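Pre-acceptance inspection checklist: Traltach two-arm tabletop kit, trial unit on loan from Rernanis 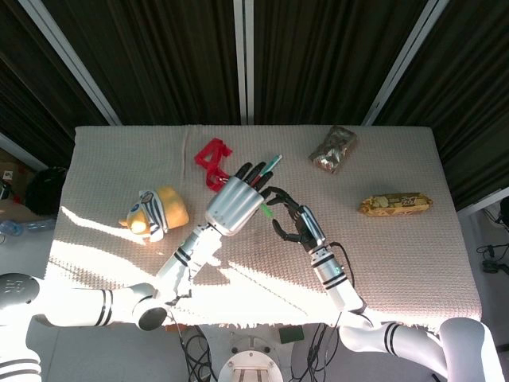

Trial unit at the table, both hands at the pens. Toy number 4, plush toy and snack items also on the cloth.

Site: Fleravley workshop, ground floor
Date of inspection: Feb 28, 2024
Form revision: 8
Marks used: OK / Not OK / Open (needs an answer from the supplier)

1. Paperwork

1.1 Manual supplied in English – OK
It is 219 pages long and the emergency stop is first mentioned on page 61. I would like it on page one.

1.2 Risk assessment supplied – Not OK
We were given a two-page sheet headed "Safety Statement". It says the arms are "safe by design" and leaves it there. A risk assessment names the hazards. Send one.

1.3 Declaration of conformity matches the serial plate – Open
The plate matches for the base and arms. The hands are not listed. Rernanis say they count as accessories. Two sets of motorised fingers are a lot to call an accessory.

2. Base and mounting

2.1 Base stable with both arms reaching forward – OK
Pushed by hand from both sides with power off. No rocking.

2.2 Collar screws tight, none missing – OK
Checked with a driver. Repeat monthly.

2.3 Arms clear of the frame poles through full travel – Open
The brochure says "fits any workspace". Ours has poles at the back of the table, and I want the software limits set and shown to us before anyone runs the arms at full reach.

3. Cables

3.1 Floor cables tidy and out of walkways – Not OK
Black cables hang in a tangle to the left of the base, with another bundle to the right and more coiled on the floor by the right side of the table. The kit is sold as "ready in minutes". Perhaps so, if you don't mind where your feet go. Cable trunking to be fitted before acceptance.

3.2 Hand cables secured along the wrist – Not OK
The cable on the black hand stands off in a loop at the back before it runs down the wrist. A loop like that can catch. Clip it down or sleeve it.

3.3 Connectors labelled at both ends – Not OK
Labelled at one end only.

4. Hands

4.1 Pinch points marked – Not OK
No marking on either hand. The black one is the worse of the two, being open skeletal fingers with plenty of gaps.

4.2 Grip releases on loss of power – Open
The manual says yes on one page and "holds last position" on another. Both can't be right.

4.3 Both hands covered by the same spare parts list – Not OK
The silver hand and the black hand are plainly different designs. The list covers one. The sales sheet talks about "a matched pair" throughout.

4.4 Hand-to-hand passing task – Open
Pens only so far. The supplier quotes a success rate but not how many tries it was worked out from, or who picked the objects. I'd want to see the soft toy and the wrapped bar passed across too before I believe "handles everyday items".

5. Work area

5.1 Table covering fixed down – Not OK
Loose knitted cloth with a fringed front edge, hanging down above the base. Remove it or clamp it.

5.2 Lighting even across the work area – Not OK
Strong sun in stripes over the front half of the cloth, softer light at the back. Shiny wrappers are on the object list. Supplier claims lighting makes no difference – fine, then put that in the contract.

5.3 Liquids kept away from equipment – Not OK
Plastic water bottle lying on its side at the left. Move it.

6. Service offer

6.1 Call-out terms – Open
The Nedeljković service plan promises a reply within 8 working hours. A reply could be an email. We need a time for a person on site.

6.2 Training included – OK
Two half days. Enough for operators, not for maintenance.

Result: not accepted. Supervised running only, with one person at the stop button. Re-inspect when 1.2, 3.1, 3.2 and 4.1 are closed and written answers have come back on all Open items.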